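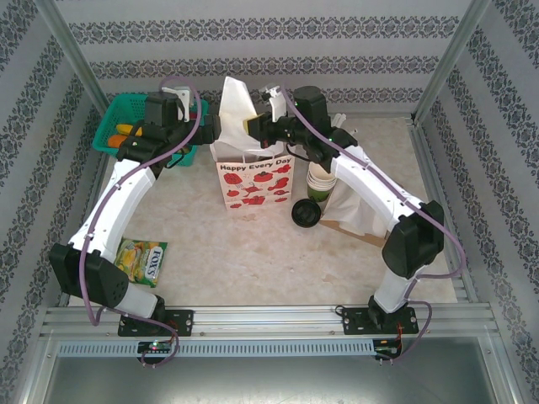
The complaints office of the Clanard district inspectorate is on the second floor of a building which it shares with the land registry. Visitors go often to the wrong door. The woman who leads the office has worked there since it was opened, and before this she was for many years an auditor of road contracts. She agreed to speak with us on the condition that we do not print her name. Her staff make unannounced visits, and she prefers that her name is not known better than it is already.

We met her on a Wednesday, before the office opened to the public. She began with the number of letters.

"Last year we received 390 complaints against public employees," she said. "From these we opened 197 files. People ask me why it is only half. Many complaints are about a neighbor, or about a private company, or a person is angry that his application was refused. It is his right to be angry, but a refusal is not corruption. We write to him and we explain where he can appeal."

Most of the files, she told us, concern small sums. A clerk asks for money to find a document which should be free. A driving examiner lets it be understood that the second attempt will be easier if there is something in the folder. The large cases, with building permits and public purchases, go to the prosecutor in Nukstead, and her office then only supplies papers.

"The small sums are the ones which people feel," she said. "If you pay for a signature at the market office every month, you think about it every month. With a bridge which cost too much, you read it once in the newspaper."

The office has 6 inspectors. Two of them are trained to take statements from minors, and one speaks the languages of the seasonal workers who come for the harvest. She would like to have another lawyer. She asked for this in January and received a polite answer.

We asked how a complaint travels through the house after someone brings it to the window. She took a blank form from the drawer and turned it around so that we could read it. The first page is for the facts: which office, which day, what was said and what was asked for. The name of the person who complains is on a separate sheet, and this sheet goes into a locked cabinet the same morning. The inspector who works on the file receives only a number.

"Before, everything was on one page," she explained. "The page was copied, and the copy went to the head of the department where the clerk was working. You can imagine how quickly the clerk knew who had complained. We lost good witnesses in this way. I do not blame them."
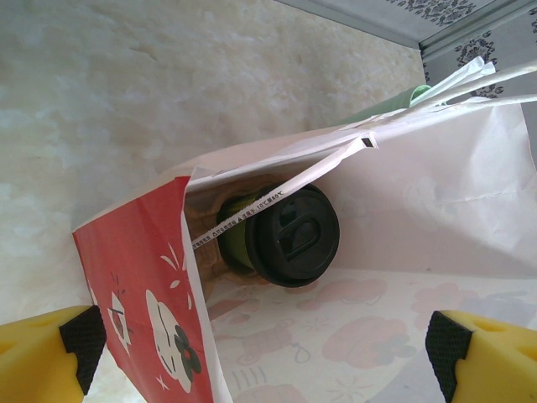 A paper takeaway bag, standing open.

Since two years the files are kept also in a system called Bitus, which was bought by the district for all its departments. She is careful when she speaks about it. The search is good, she said, and it is now possible to see if three complaints in different years are about the same counter. But in the first months every department could open the files of every other department, until one of her inspectors noticed it and the access was closed.

"I wrote a letter about this which was perhaps too long," she said, and smiled. "It was repaired in four days, so maybe it had the correct length."

The law gives her office 30 days to tell the person what was decided. She keeps to this term strictly, also when the only thing to say is that the work continues. In her opinion silence does more damage than a negative answer. A person who hears nothing believes that the envelope was thrown away, and the next time he will pay.

What happens to the clerks? She answered this more slowly. In many files the result is a disciplinary measure, for example a written warning or a transfer to a place without contact with the public. Some are dismissed. For a criminal sentence the proof must be much stronger, and often there are only two people in the room and each says something different.

"I have closed files where I was convinced that the money was asked for," she said. "I could not prove it, so I closed it. You must be able to do this, or you should not have this work. The clerk has also rights, and one time out of some number of times it is the complaint which is false."

She does not like the transfers. In Zwahlen, the smallest municipality of the district, a registry employee was moved to the water office after two complaints, and within the year there came complaints about the water office. The rule was changed after this case. A transferred employee is now accompanied for the first half year by a colleague who signs the same documents.

Some ideas came from the public. A man who sells shoes at the market proposed that the price list should hang outside the office, by the entrance, so that one knows the price before speaking with anybody. It hangs there now in Clanard and in Zwahlen. In Nukstead it is still inside, behind the counter, in letters which she calls "for young eyes."

We asked if she receives pressure. She said that there are telephone calls, mostly friendly, in which somebody wants to know if a certain matter is still open. She writes down each call with the hour and puts the note into the file, and she tells the caller that she is doing it.

"After that they call less," she said.

At nine the window opened, and four people were already standing on the stairs. Two of them were looking for the land registry. She showed them the door and came back for her form, which we had forgotten to return.

The complaints window is open every weekday morning. Written complaints can be left in the gray box at the street entrance, also without a name, although the office cannot send an answer in this case.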